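Ratwood Reuse Workshop: minutes of the equipment meeting
2 November 2021
Minutes taken by Kyrylo Vasylenko

Present: Naveen Rana (chair), Ottar Engebretsen, Gerrit Mathebula, Kyrylo Vasylenko. Apologies from Rangi Fairweather, who sent notes.

Minutes of the last meeting were accepted after Ottar asked that "the towers are nearly done" be changed to "the towers have been started." Gerrit did not object, though he said it was harsh.

1. Desktop towers for the Laven order

Naveen read out the proposal. We refurbish 50 desktops for Laven and deliver them in March. Gerrit believes one person can finish a machine in an afternoon. Ottar asked where that figure came from. Gerrit said from experience. Ottar asked whether the experience included finding replacement parts, and Gerrit said mostly not.

So far 12 machines have been opened and 6 have been signed off. Naveen said this was a fair start. Ottar said it was half of a small number. The rest of the opened ones are waiting on parts or on somebody deciding whether they are worth the parts.

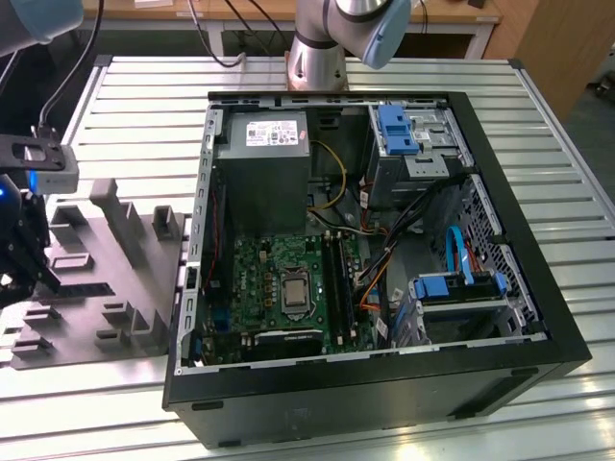 HARDWARE / BENCH NOTES

Gerrit wants every tower laid on its side with the panel off before anyone writes a parts list, as with the black one on the slatted table. Memory and processor can both be checked in that position and the cables moved out of the way by hand. The meeting agreed this is sensible. Ottar agreed too but does not see how it saves any time, which was the original claim.

Memory: the black tower has two modules. Rangi's notes suggest adding more to every machine as a matter of course. Ottar asked what the users at Laven will run on them. No one had asked Laven. Naveen to ask.

Optical drives: Gerrit would keep the drive bays as they are. Kyrylo doubted anyone will put a disc in one. Left open.

Cables: long discussion, little result. Gerrit would like the wiring tied back in every case before it is closed. Ottar said a tidy case sells nothing once the panel is on. Gerrit to tidy one and report how long it took, with a clock this time.

2. Radebe parts offer

Radebe have offered a box of used power supplies at a low price, untested. Ottar wanted to know why they were untested if they were any good. Naveen will request 7 for trial and we pay for those that pass. No further order until then.

3. Sundari inventory software

Rangi recommends it strongly. The trial account has been open since summer and has no entries in it. Deferred until Rangi can attend and show us what it does that the spreadsheet doesn't.

4. Any other business

Labels on the shelves are peeling again. Kyrylo to buy the other kind.

Next meeting to be set by Naveen.

Ratwood Reuse Workshop | Contact the office | © Ratwood | Back to top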